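Wudura Ash Fungo Bat, Coach's Length

Home > Baseball > Training Bats > Fungos

In stock. Ships in 2 business days.

If you've ever tried to hit an hour of infield with a regular game bat, your forearms already know why fungos exist. They're long, they're skinny, and they weigh next to nothing, so you can put ball after ball right where you want it without wearing yourself out before the outfielders get a turn. We carry a few of them, and the Wudura is the one that keeps leaving the shop rack for somebody's lunch-break batting practice (it always comes back, eventually, with fresh ball marks on it).

The barrel is narrow all the way up, with a long taper that makes the bat feel even lighter than it is. Ground balls come off it low and true. Pop-ups are where it really shines, though! Catchers' pop-ups are a hard skill for any coach, straight up with that nasty backspin that brings them drifting home, and the thin barrel lets you get underneath the ball in a way a fat one won't. Give yourself a week with it before you judge. You'll whiff a couple in front of the team and that's fine, they'll love it.

Wudura cuts these from northern ash, and you can see long, straight grain on nearly every one. The handle is left bare from the knob up to the label so you can tape it, wax it or leave it alone. The rest gets a clear coat. Cupped end, medium knob, no flare.

What you get
One fungo bat, 35 inches
Cloth sleeve with drawstring
Small block of grip wax

Finishes
Natural
Black barrel, natural handle
Forest green (back in June)

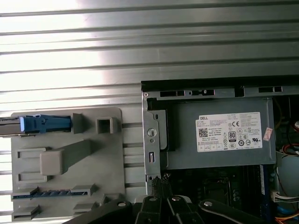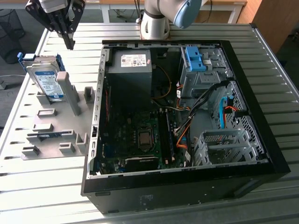
Metal ridges, and the opened desktop tower on the slatted metal worktable.

Please note that this is a practice bat for soft-toss hitting by a coach. It isn't built for live pitching, and a fastball will snap it. The same goes for machine balls and for the heavy rubber ones some teams use for warm-ups. Regular leather baseballs, tossed up by your own hand, are what it wants. Softball coaches, take a look at the Gerberg fungo, which has a thicker barrel and handles the bigger ball with no complaints.

Picking a length

Most coaches are happy at 35 inches. If you're on the shorter side, or you mostly work with tee-ball and coach-pitch kids on a small diamond, the 33-inch Clisbridge is easier to steer and costs a little less. For deep outfield work there's the 37-inch Rattanakul, a big whippy thing that can send a ball to a warning track 300 feet away with a swing that feels lazy. It's a blast, but it's a lot of bat for infield drills.

Engraving

We can engrave up to 8 characters on the barrel, in block letters or script. Team names, initials, a retired number, all good. Engraved bats take a few extra days and can't be returned unless there's a flaw in the wood, so check your spelling twice. End-of-season coach gifts make up most of our engraving orders, and the line gets long once the playoffs start. For a gift this spring, please get the order to us by Fri 7 May.

Care

Keep it out of the trunk in summer. Wipe it down after wet grass, stand it somewhere dry, and rotate your grip now and then so you're not hitting on the same face every time. Hit with the label facing up or down, same as any ash bat. If you see flaking on the barrel, a light rub with a smooth bone or a glass bottle will press the grain back down, and you can go right on hitting.

Returns

Unused bats can come back within 91 days for a full refund. If yours arrives with a crack, a warp or a bad finish, send us a photo and we'll get another one out to you.

Goes well with
Clisbridge ball bucket with padded lid
Gerberg pine tar stick
Rattanakul canvas coach's bag, fits bats up to 37 inches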